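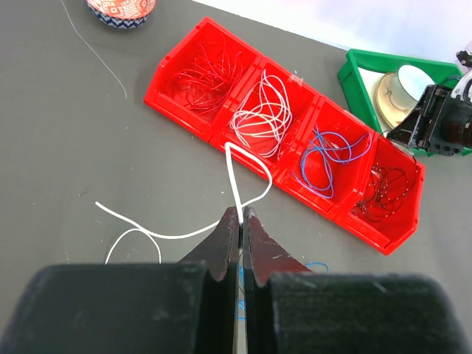

Ticket 508 – Vista bidding page, opened Nov 13, 2020

I cannot place a bid on lot 13 of the Caneo estate sale, the pair of opera gloves with the signed programme. The page accepts my amount of 4,000 and then goes back to the login form. I wanted also to ask the seller how the gloves are tied in their box. A white wire, like the one making a loop in front of the red organiser, would mark the fabric.

Tried so far: logged out and in again, cleared the cookies, used another browser. No change.

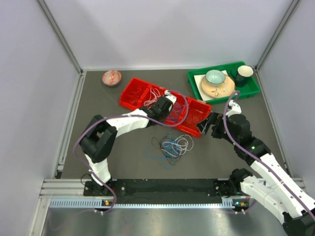 Reply from Stubbs support desk: please check if your bidder registration was renewed after April. Old registrations can still look at lots but cannot bid.

I have checked and mine was from before April – I renewed it and waited for the confirmation mail. Now the bid goes through, but it is shown 2 times in my history.
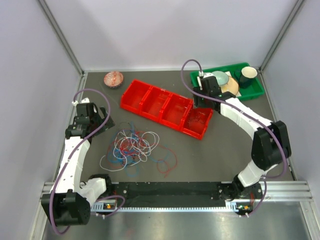 Two white-and-black arms, one at each end of the base plate.

Support has removed the double entry. The same fault remains in the Putudura sale, so please keep this ticket open.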